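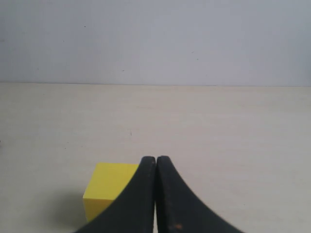
Drovley Household Knowledge Pages – Paints and Surfaces Group

Limewash

Limewash is a thin paint made from slaked lime and water. It is used on walls of stone, brick, earth and lime plaster, both inside and outside. When it dries it reacts with carbon dioxide in the air and turns slowly into calcium carbonate, the same substance as chalk.

Preparation

The usual starting material is lime putty, which has been kept under water for at least 3 months. The putty is mixed with clean water until it is as thin as milk, and then it is passed through a fine sieve. Beginners often make it too thick. A thick coat looks good on the first day, but later it cracks and comes off as powder.

Colour is given by earth pigments such as ochre, umber and red oxide. Not all pigments can stand the lime, and some blues fade in a few weeks. Pigment should be soaked in warm water overnight before it is added. The wet colour is much darker than the dry one, so a test patch is always necessary.

Application

The wall is brushed clean and made damp, but water should not run on it. Several coats are put on with a wide brush, with one day between them. In hot months, for example August, the work is better done early in the morning, because strong sun dries the coat before it can harden. Frost is also harmful – outdoor work normally stops in late autumn.

Limewash does not hold well on modern emulsion paint or on gypsum plaster without a special primer. Lime burns the skin and the eyes, therefore gloves and goggles must be worn.

Use in Drovley

In the old part of Drovley limewash was common on farm buildings until cement paints became cheap. A survey of the lower streets by Henrike Fröhlich recorded 77 houses with lime coatings, of which 20 had been painted over at the front only. The yard walls behind the Rikis bakery still get a new coat every second spring.

See also: Distemper; Lime plaster; Whiting

Page kept by Rukhsana Warraich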